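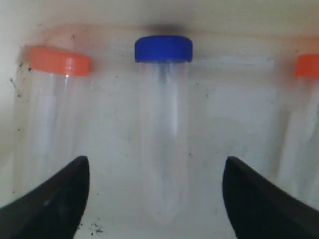

夹爪张开，两指之间是一支蓝盖离心管，旁边的管子用的是橙色盖。

机器接手拧盖子以后

Finwood检测公司的前处理室在301，走廊尽头，隔壁是洗瓶间。早上七点半，Bethel Wako刷卡进门，先看夜班留下的交接单，再看机械臂旁边那块屏幕。屏幕上有一行字，写着上一批停在哪一步，为什么停。她把原因抄到交接单上，用的是圆珠笔。

“系统里有记录，我还是要抄一遍。”她说，“抄的时候我会想一下。”

Finwood做的是水和土壤的委托检测，客户多是农场、自来水公司和工地。样品从Plestska和周边几个镇送来，登记、分装、加试剂、离心、取上清，再送到仪器室上机。其中从分装到离心这一段叫前处理，活不难，但是碎。一支离心管从架子上拿起来，拧开盖，加液，拧上，摇匀，放进离心机，拿出来，再拧开，吸液，再拧上。旺季的时候，这间屋子一天要过近1000支管子。

两年前，这些动作全部由人来做。现在其中一大半交给了一条装着夹爪的机械臂。臂是从一家叫Sanel的设备商那里买的，调度软件由另一家公司Berhe来写。夹爪有两根手指，手腕处装了一个小相机，每次下爪之前先看一眼管子的位置。

变化首先出现在手上。

前处理室的老员工多少都有手腕和拇指的毛病。拧盖子要用虎口发力，戴着手套又容易打滑，滑了就得攥得更紧。Bethel在这里做了多年技术员，后来当上组长，她右手拇指根部到现在还贴膏药。她说早些年大家把这当成职业的一部分，谁疼得厉害，就换去贴几天标签，好一点再换回来。

“那时候排班表上有一栏，专门写谁这周不拧盖子。”她说，“表是我排的。最难排的就是这一栏，总有人不好意思填。”

这一栏如今从排班表上拿掉了，位置上换成了另外两个字：看机。

看机的人坐在屏幕前面，负责上架、下架、补耗材、处理报错。一个班次里有一个人看机，其他人做机器不接的活：样品量太少的，瓶口不规整的，土样里带石子和草根的，客户自备容器送来的。按照公司的规定，看机的人每两个小时换一次，因为盯屏幕久了会走神。这条规定是员工提出来的。公司最初的方案是一人看一整班，试行第一周，就有人在下午三点多错过了一个缺枪头的提示，机器停在那里等，人坐在旁边也在等，双方等了很久。

看机听上去轻松。做过的人说法不太一样。

一位从分装岗位转过来的技术员告诉我，她头一个月回家比以前累。以前手在动，脑子可以休息，拧着盖子可以想晚饭吃什么。看机的时候手闲着，耳朵却一直竖着，夹爪的声音稍微有点不一样，她就要抬头。她学会了分辨几种声音：手指合上的声音，盖子旋到底的声音，管子放回孔位时碰到边的声音。最后一种声音多了，就说明架子没有卡到位。

“报错还没跳出来，我已经站起来了。”她说。

这种本事没有写进任何一份培训材料。Berhe的工程师来现场调试时听她讲过一次，回去以后在软件里加了一项设置，管子入孔时阻力偏大，就先暂停，不再硬往下放。工程师问她还能听出什么，她想了想，说离心机门没关严也有声音，不过那个不归机械臂管。

机器刚来的时候不是这样顺利的。

头几个星期，301室的进度比纯人工还慢。离心管是透明的，装的又是清水样，在白色台面上，相机常常找不准管壁在哪里。它主要靠盖子来定位。盖子颜色鲜艳，边缘清楚，盖子找到了，往下推算就知道管身的位置。问题是盖子有时会拧歪，歪一点点，推算出来的管身就偏一点点，夹爪下去，手指就蹭到管壁上。

解决的办法有两个，一个在软件里，一个在人手上。软件那边，Berhe改了看图的方式，让它在下爪前多看一次，夹爪张得更开一些再慢慢收。人手这边，Bethel改了上架的规矩：管子插进架子以后，要用手掌在盖子上轻轻抹一遍，歪的当场重新拧正。

这个动作现在每个人都会做，做得很快。新来的人以为是老传统，其实是跟着机器来的。

盖子的颜色也重新定过。以前采购买到什么颜色就用什么颜色，蓝的、橙的、白的混在一起，大家看标签，不看盖子。机械臂来了以后，室里统一规定橙色盖用于客户样品，蓝色盖用于空白和质控，白色停用。白色停用的理由是相机在白台面上认得慢。这条规定执行起来花了些力气，库房里还有整箱的白盖管，最后全部给了隔壁洗瓶间装洗涤剂小样。

有意思的是，颜色统一以后，人犯的错也少了。过去偶尔会有人把空白管和样品管放反，要到仪器室出了数据才发现，整批返工。现在抬眼一看就知道架子上有没有放质控。Bethel说这件事早就该做，只是从前没有人觉得值得为它开一次会。

工资和岗位是另一件事，谈起来就没有这么轻松了。

宣布要买设备的那次会开在四月，在食堂里开的。会上公司说不裁员，台下有人问，不裁员是不是也不招人。台上回答得很含糊。前处理室当时有五个人，后来一个退休，一个搬家去了外地，空出来的两个位置只补了一个。补进来的是个学自动化的年轻人，以前没有碰过移液器。

对于这一减一补，屋里的看法至今没有统一。有人认为活确实少了，少一个人也转得开。有人认为活并没有少，只是换了形状：从前五个人一起拧盖子，谁请假都有人顶，现在会处理报错的人有限，一个人病了，另外的人就得连着上夜班。去年冬天流感厉害的时候，Bethel自己顶过好几个夜班，包括一个星期日的通宵。那天夜里机器没出什么事，她坐在那里把积下来的空白记录全补完了。

公司后来给看机的岗位加了一份津贴，每班88元，按实际看机的班次发。数额是员工代表和管理层谈下来的。有人觉得少，理由是出了错要担责任；也有人觉得不该单独给看机的发，做手工样的同样辛苦，碰上带泥的土样比看机难受得多。最后的办法是轮换，每个人都看机，每个人也都做手工样，津贴摊下来差不多。

轮换还有一个好处，是事后才看出来的。

夏天有一次停电，电来了以后机械臂的控制柜没能正常启动，Sanel的维修人员第二天中午才能到。冷藏柜里排着一批有时效的水样，当天必须处理完。301室于是回到从前的做法，几个人围着台子，拧盖、加液、摇匀、上离心机。那位学自动化的年轻人也在其中，他已经轮过几个月手工样，移液器拿得很稳，只是拧盖子慢。做到晚上九点多，全部做完。Bethel第二天早上发现自己的拇指又肿了。

从那以后，室里每个月安排半天全手工，机器关着，大家从头到尾做一批质控样。管理层起初不太赞成，觉得设备闲着可惜。Bethel写了一份说明交上去，大意是消防演习的时候楼也是闲着的。说明批下来了，半天的时间定在月底，那几天样品本来就少。

责任怎么划分，也是慢慢磨出来的。

检测行业讲究每一步有人签字。以前签字很简单，谁做的谁签。机械臂做的步骤由谁签，头几个月一直没有说法。看机的人不愿意签，理由是盖子又不是我拧的；设备管理员也不愿意签，他一周只来两次。外部审核的人来看，指着记录上那一格问，这里为什么空着。

现在的做法是分成两格。第一格由系统自动填，写明设备编号和程序版本。第二格由看机的人签，签的内容限定为三项：上架前核对过标签，运行中处理过哪些报错，下架时看过每支管子的盖子是否拧紧。这三项以外的事情，出了问题去查第一格。措辞改了好几稿，其中“看过”两个字原来写的是“确认”，有人提出，隔着防护罩看一眼不能叫确认，于是改了。

看盖子是否拧紧这件事，机器自己也会检查，靠的是旋转时的力矩。力矩到了设定值，它就认为拧紧了。但是螺纹上如果沾了一点土粒，力矩会提前到，盖子看上去紧，其实还差小半圈。这种管子进了离心机会渗。前处理室遇到过，擦离心机转子擦了一个下午。后来凡是土样，上机之前要用无尘布把管口螺纹擦一圈，这一步由人来做，目前没有打算交给机器。

我问那位学自动化的年轻人，能不能让相机来看螺纹上有没有土。他说可以试，试过，相机分得出大颗粒，小的会和台面上的污点混在一起。要做好得换光源，换光源就要重新验证整个流程，验证期间不能出报告。他算过时间，觉得不如擦一下。

“擦一圈几秒钟。”他说，“我来之前以为什么都应该让它做。”

他现在的工作有一半是写东西。机器每次停下，他要把停的原因归类，写成一两句别人看得懂的话，贴在控制柜旁边的墙上。墙上的纸已经叠了好几层。最上面一张写着：架子左后角的卡扣松了，放的时候往里推一下，已报修。字迹下面有人用红笔添了一句：推了还是松。

301室的气氛和从前也有差别。从前几个人挨着坐，手里干活，嘴上聊天，谁家孩子考试、哪家菜市场便宜，都是在拧盖子的时候说的。现在机械臂占了台子中间的位置，外面有一圈透明防护罩，看机的人在一头，做手工样的人在另一头，说话要提高声音。有一段时间屋里很安静。后来有人把手工台往门口挪了挪，和看机的位置成了斜对面，才又聊起来。挪台子没有打报告，安全检查的人来量过通道宽度，够，就没有再提。

仪器室那边感受到的变化是样品来得均匀了。以前上午没有样，下午四点以后一下子送来好几架，仪器排不开，人要加班。现在机械臂从早到晚速度差不多，样品一架一架地过去，仪器室的下班时间提前了。前处理室的下班时间没有变。Bethel提起这件事的时候没有什么表情，只说下次谈津贴，她会把这一条带上。

客户大概察觉不到什么。报告的格式没有改，出报告的时间短了一些，有的客户注意到了，有的没有。Plestska有一家农场的负责人每个季度自己开车来送井水，喜欢在登记处站一会儿，从玻璃窗往里看。他问过那条胳膊会不会把他的水弄洒。登记处的人说洒过，洒过一次，是别人家的，重新采的样，没有收费。

公司下一步想把样品登记也做成自动的，扫码、称重、拍照一次完成。方案还在讨论，Berhe来演示过。演示用的是干净的新瓶子，标签贴得端正。Bethel听完以后去冷藏柜里拿了几个真实的样品瓶摆在桌上，有一个瓶子的标签被水泡过，字糊了，有一个是用橡皮筋绑着一张纸条。演示的人看了看，拍了照片，说带回去研究。

登记处的两位员工也在场。散会以后她们找Bethel问了很多问题，问得最细的是轮换怎么排，津贴怎么算，签字签在哪一格。Bethel把前处理室这两年用过的排班表都找出来，按先后理好，装进一个文件夹，让她们拿回去看。最早的几张上面，还留着那一栏，写着谁这周不拧盖子。

下午换班的时候，接班的人先去洗手，戴手套，然后走到待上机的架子前，手掌从一排盖子上抹过去，停在其中一个上，把它拧下来，重新拧正。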